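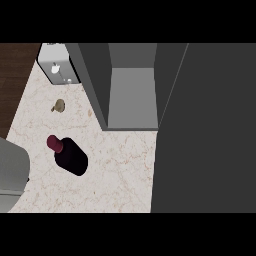
*Marble counter from overhead, wood floor in the corner*

**Re: [treltard-fans] Road trip for the Billik match?**

Piret Adomaitis wrote:

> Hi all, new-ish member. I moved to town in the spring and went to my first Treltard home game by myself, knowing maybe three of the rules. I had a blast and now I want to do an away game. Is the bus to Billik open to anybody or only to season ticket people? Also, do I need to learn the songs first? I sat near the drum and felt like the only one mumbling.
>
> Piret

Piret, welcome!! You picked a great year to wander in. Yes, the bus is open to anybody, and no, you don't need the songs. I mumbled through my whole first season and I now have the loudest voice in Section 32 (ask my sister Petronella, she moved two rows down).

Bus stuff first. We leave from the Pramiler lot at 9:30 in the morning and we do leave at 9:30. Sibusiso is driving again and he left me standing there in my scarf last June, so I speak from experience. It's 134 miles each way with one stop for coffee. Bring cash for the bus and something to share if you feel like it. Yolandi Mkhize has the sign-up list, so write to her off-list with your name and a phone number.

Now the fun part. If you've only seen us at home you haven't heard what an away end sounds like. At Billik they put us in a low corner under a tin roof and everything bounces. We had 504 people in there last time and I swear it sounded like the whole town. We were two goals down at the half, the drum had a split in it, and people just kept going! Then Buthelezi scored that header in the 88th minute and I lost a shoe. I got it back from a guy four rows up. We still lost 2-1 and I'd go again tomorrow.

As for songs, there are really only four you'll hear all day:

- "Up the Hill," which is slow, arms out, and starts when the teams walk on
- the Buthelezi one, which is just his name to the tune you already know from the home games
- "Treltard Till Morning," with the clapping (two short, one long, and everyone gets it wrong at first)
- the rude one about Billik's keeper, which you'll pick up by the second verse

Somebody will start them all on the bus, usually before we're out of the parking lot.

A few other things I can think of. The gates on our side open late, so eat before you get in line. The food stand on that end sells out of everything but pretzels. Wear layers, the corner is in the shade all afternoon. Face paint is fine but the blue kind from the club shop does not come off a car seat, and it doesn't come off a bus seat either.

Sibusiso, can you confirm whether we're parking in the same spot? Last time it was a long walk back past their supporters' bar, and I'd like to know which shoes to bring.

Oh, and club membership is at 738 now! When I joined this list it was me, my sister, and a bunch of people arguing about corner kicks.

See you on the bus, Piret. Sit near the back, that's where the noise is.

Precious Ngcobo
Section 32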